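3.2 What the households kept, and where they kept it

We had not meant to write so much about kitchens. When the Getby study began, our interest was in how people moving to a smaller home decide what comes with them, and we assumed (as most of the earlier work does) that the hard decisions would be over furniture, photographs and letters. Furniture did come up, of course, and one couple talked to us for most of an afternoon about a sideboard. But again and again the conversation drifted back to the kitchen, and in the end we were glad to let it.

The sample was a modest one. We visited 17 households, all of whom had moved within the previous year from detached houses in Hetwood to units in the newer Cirside blocks, and 16 of them agreed to a second visit in November. The one household that withdrew did so for reasons of health, and we have kept their first interview with their permission. Between them the participants listed 1,302 kitchen items in the inventories we asked them to fill in before moving, a task that several described as tiresome and a couple, to our surprise, as the most enjoyable part of the whole business.

The inventories themselves need to be read with some care. We left it to each household to decide what counted as an item, so that a drawer of cutlery might be one line in one list and a page and a half in another. Kęstutis Zariņš, who carried out most of the first visits, took the view that this was a finding in its own right, and I have come around to agreeing with him. People wrote at length about the things they cared for. A set of cake tins was given a line each, with the colour and the year of purchase, while all the pots below the sink were lumped together as "pots, various". One participant listed her wooden spoons by what they were used for, and then added a note in the margin to say that the jam spoon must never go near an onion.

What struck us most in the second round was how few of the kept items were in everyday use. This was not a matter of regret for anybody we spoke to. The big preserving pan on top of the cupboard, the fish kettle behind the vacuum cleaner, the jelly moulds in a suitcase under the spare bed: all of these were spoken of as part of the kitchen, even though they now lived well outside it. Ravinder Sawatzky has suggested the term "outlying kitchen" for this, and we use it from here on. In 5 of the households the outlying kitchen held more than the kitchen proper, going by the participants' own lists.

Visits from grandchildren were the reason most often given for holding on to things. A large mixing bowl is a nuisance in a small unit for most of the year, but it earns its shelf on the days when there are biscuits to be made, and participants were quick to defend it on those grounds. Play kitchens and their bits and pieces came into this as well. They were seldom written into the inventories, and we only learnt of them by asking, usually over a cup of tea, what was in the basket by the door. Several people stored toy pans alongside the real ones and saw nothing odd in it. Figure 4 shows toy pieces of the general sort we have in mind, and we return to them in the discussion of Lapiņa's earlier work on hand-me-downs, where the line between a plaything and a household good turns out to be a good deal softer than the survey forms allow.

Figure 4. Toy kitchen pieces on a white tabletop, among them black pans, a green slotted spatula and an oval mint-green colander.

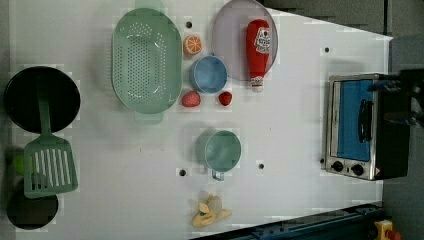 3.3 Giving things away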